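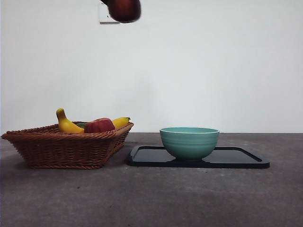 Seit wir in Garnau wohnen, liegt das Obst bei uns im Korb, und ich hätte nie gedacht, dass man darüber einen ganzen Blogeintrag schreiben kann. Aber nun sitze ich hier mit meiner zweiten Tasse Tee und habe Lust dazu, also müsst ihr da jetzt durch!

Angefangen hat es im Januar, als mir die große Glasschale meiner Schwiegermutter beim Abspülen aus der Hand gerutscht ist. Schön war sie ja, aber unten drin wurde immer irgendetwas matschig, meistens eine Mandarine, die man erst am Geruch bemerkte. Eine neue Schale wollte ich nicht, und so kam der Korb dran, der bis dahin im Flur stand und Handschuhe sammelte. Geflochten, flach und breit, mit einem dicken Rand, an dem man ihn gut anfassen kann. 22 Euro hat er damals gekostet (auf dem Markt, und ich habe noch überlegt, ob das nicht zu viel ist).

Seitdem wird bei uns mehr Obst gegessen, das bilde ich mir jedenfalls ein. Man sieht eben auf einen Blick, was da ist, und die Bananen schauen sowieso immer oben heraus. Mein Freund Tianyou Jin, der uns neulich besucht hat, meinte allerdings, Bananen gehörten überhaupt nicht zu den anderen Sachen, weil dann alles so schnell reif wird. Er hängt seine an einen Haken unter dem Küchenschrank. Das habe ich eine Woche lang auch versucht und mir dabei jeden Morgen den Kopf gestoßen. Jetzt liegen sie wieder im Korb, und wenn sie braun werden, backe ich eben Bananenbrot, mit ordentlich Zimt und einer Handvoll Walnüssen.

Zum Saubermachen nehme ich übrigens einen alten Backpinsel, damit kommt man wunderbar zwischen das Geflecht. Ab und zu lege ich ein Küchentuch hinein, vor allem im Sommer, wenn die Pfirsiche kommen. Das Rezept für das Brot schreibe ich euch nächstes Mal auf, ich muss nur erst den Zettel wiederfinden.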